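Pleson folding work table — long term review

Posted 30 January 2018

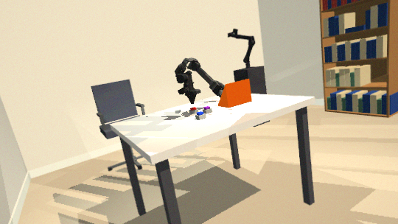 Bought mine in May, so this is a proper used-it review and not a took-it-out-of-the-box review. Short version: good table, annoying feet, would buy again at the sale price. Longer version below, typing this on lunch so bear with me.

What I needed. A second surface in the spare room for sewing, wrapping orders, taxes, whatever. Had a door on two sawhorses before. It sagged and it ate a whole wall. Wanted something I could fold and slide behind the bookcase when my in-laws come.

Ordered from the Merbridge outlet store, picked it up myself. Box is heavy! Get a second person or a hand truck. Mine had a crushed corner but the table inside was fine.

Setup. No assembly really. Flip it over, swing the legs out, push the locks until they click. The locks are stiff for the first week. I pinched a finger. They loosen up after that but not so much that I worry.

Surface. Smooth, wipes clean, no seam down the middle. That was the big thing for me — I cut fabric on it and a seam drives me nuts. The older Agyeman table I borrowed from work had a seam and every chalk line jumped when it crossed over. Coffee rings come off with a damp cloth. Permanent marker doesn't, ask me how I know. Rubbing alcohol got most of it. Don't iron on it without a thick pad, I left a dull patch near one end and its still there.

Wobble. Some. With the sewing machine at full speed you feel it, mostly side to side. Moved the machine so it sits over a pair of legs and that helped a lot. Typing and writing, no problem. Leaned my whole weight on the edge to reach a light bulb and it held, but I wouldn't make a habit of it.

The feet. OK so this is my gripe. The 4 plastic caps on the bottom are thin and one split before summer was over. After that it scratched the floor every time I moved it. Emailed Pleson, got a reply in 2 days, they sent a new set free. Same thin caps. I put felt pads over them and that's been fine, just wish it came that way.

Height. Fixed. Fine for sitting, low for standing work. I'm on the tall side and my back complains after an hour of cutting. Bed risers work if you are careful. The Proltatdale version adjusts and costs a fair bit more, and a friend has one with a leg that slips, so I dunno.

Folding it away. Easy enough alone, though the carry handle is on the wrong side if you ask me. Folds thin. Slides behind the bookcase with room for the ironing board too.

How much has it done? I keep a log for my shop, so I can tell you 867 orders got packed on this thing since I bought it. Tape gun, box cutter, shipping scale, the lot. A few shallow knife marks becuase I forget the mat. Otherwise looks decent.

Good
Flat, no seam
Cleans up fast
Quick answer from customer service

Not so good
Foot caps
Stiff locks at first
No height adjustment

Four stars. Would be five with better feet. If you're going to stand at it all day get something taller. Will update if anything else splits.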